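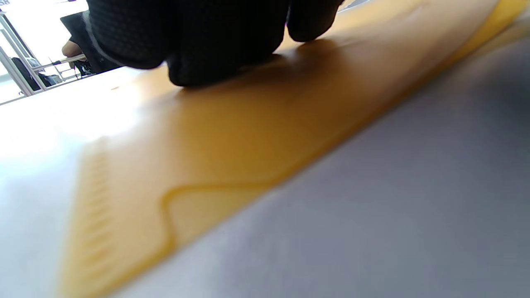

What does a curved template do that a straight ruler can't?

It lets you draw the same bend over and over, so the left side of a collar matches the right.

Khải Văn lights up when the talk turns to curves. He drafts patterns at Rornwood, a small sewing studio in Mivville, and he could happily go on about armholes until dinner!

"I love the orange ones," he says. "You can see your pencil line straight through the plastic, and there are marks along the edge, so you measure and draw with one tool."

His trick is all in the hand. "Press down flat, fingers spread, and don't let go until the line is finished. I used to lift up halfway to admire it (terrible idea) and I'd get a little step in the curve."

He has 131 patterns in his drawers now, and the one he's proudest of is the Parell jacket, which took 11 drafts. The sleeve alone went through eight. "Eight! And I'd do it again tomorrow. When that sleeve cap finally sat right, I ran down the hall to show everybody."

Next up is a wrap skirt he calls the Phí, due in December.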